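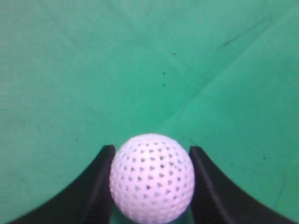 Are range balls allowed on the short-game area at Kallio this season?

Only on the chipping side. The putting green is for your own balls, same as last year.

Replying to the list as I had the same question from several members by email. The earlier message is quoted below with my answers under each part.

> Is the practice ground open again yet? I drove over on Saturday and
> the gate by the Erkness road was locked.

It opens in July. The lower end was reseeded after the drainage work and needs to be left alone until then. The nets are open now. Use the gate next to the car park, as the Erkness road one is staying locked while the contractor's fencing is up.

> Also, what is the longest club we can hit from the mats? The old
> sign said 200 yards and somebody has taken it down.

The sign was taken down for repainting. The limit is still 200 yards to the hedge, so irons only from the front mats. If you want to hit a driver, go to Prerirura, where they have the full length. Members from here pay the visitor rate of 6 for a bucket and you need coins for the machine.

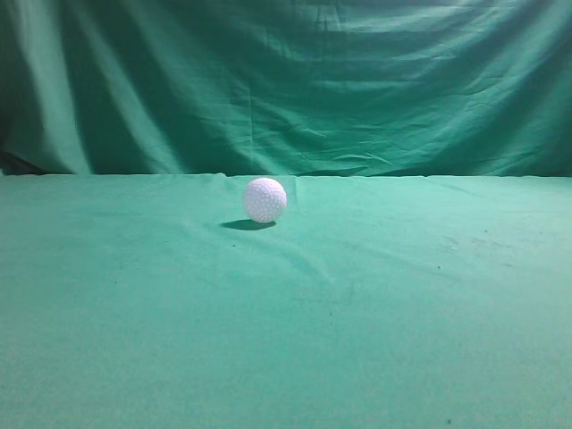 White dimpled ball on green cloth.

> Last thing, are there any balls left from the Justska order? I only
> got one bag.

There are 3 bags left in the cupboard in the hut. We did a proper count when the order was put away and 357 balls had been handed out by then, so please don't take more than one bag each. I would sooner not order again before the autumn. If you find split ones, put them in the bin by the door and not back in the bag.

Two other things while I am writing. The mat in bay 6 has come loose at one corner, so leave that bay until it has been glued. And the juniors have the nets from 10 until noon on Saturday. The chipping side is free at that time if you want to come down anyway.

Practice ground secretary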